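Putting away, and who might do it for us

My nephew Tobias Ambrose keeps promising me a machine that will do my tidying, and I keep telling him I'd settle for one that can pick up a loose disc. Try it yourself on a Sunday afternoon. A disc lying flat gives you nothing to get hold of, so most of us slide it to the edge and pinch it by the rim and the centre hole (never the shiny side - that's how you get greasy thumb marks!).
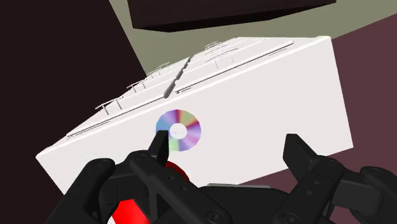

Robot fingers don't have fingernails, poor things, and that is half the trouble. For the rest of us, a square of felt under a disc makes it far easier to lift, and a soft cloth wiped from the middle outwards will see to most smudges.

The top of a chest of drawers is the other great test, as things do get put down there and forgotten. I have 200 discs and 2 vases, and I know which I'd rather see dropped.
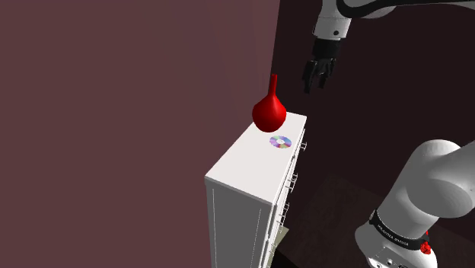 Always move the tall, thin-necked thing first, holding it low down round the belly, and only then reach for what's flat. A dab of museum wax under the base is lovely if you have cats or a wobbly floor. Would I trust a machine with all this yet? With the discs, perhaps, if I were in the room with a cup of tea. I shall carry on doing the vases myself.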